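Tidying a Desk with Two Simulated Hands: Project Report
Katalin Vörös and Kornél Sárközi, supervised by Géza Bodnár 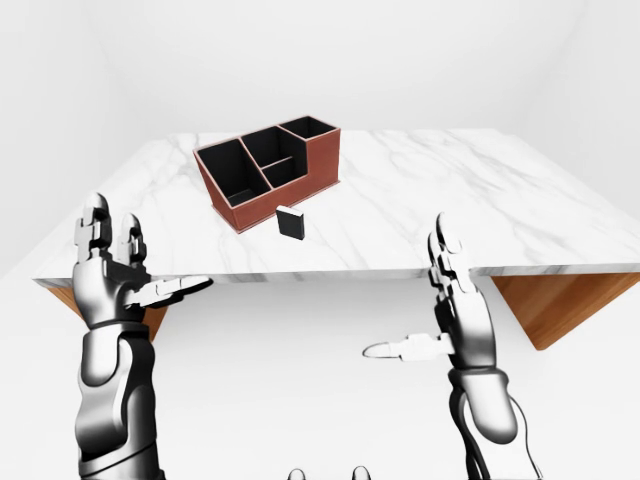

Figure 1. Simulated desk task: four-compartment organizer, black block, and both robot hands open at the near edge of the table.

1. Question
Can a humanoid with two multi-fingered hands put a small object away in a desk organizer without help? The chore takes a person a moment. We chose it as a lower bound on household work — if it fails, clearing a kitchen counter is out of reach for the same controller.

2. Method
All work was done in the Plodcombe simulator. The policy was trained on 149 teleoperated demonstrations recorded by Kálmán Antal, then tested over 2,000 trials. Block position and organizer rotation were randomized at each reset. A trial was stopped after 90 seconds. Success required the block to be at rest inside any compartment with both hands clear of it.

3. Results
The policy succeeded in around 5 percent of trials. Most failures came at the grasp: the thumb closed early and pushed the block over. Once the block was lying flat, the policy rarely recovered it. A second group of failures came at release, when the block caught on a divider. The large compartment gave the fewest errors of this kind.

4. Discussion
The result does not support unattended use, even for this chore. Contact friction in the simulator was left at default values and may be too low. We did not test on hardware. Further work should train the thumb separately — its timing accounts for more lost trials than arm motion does.

Contact: Clustaner Student Projects Office | © 2021 | Back to top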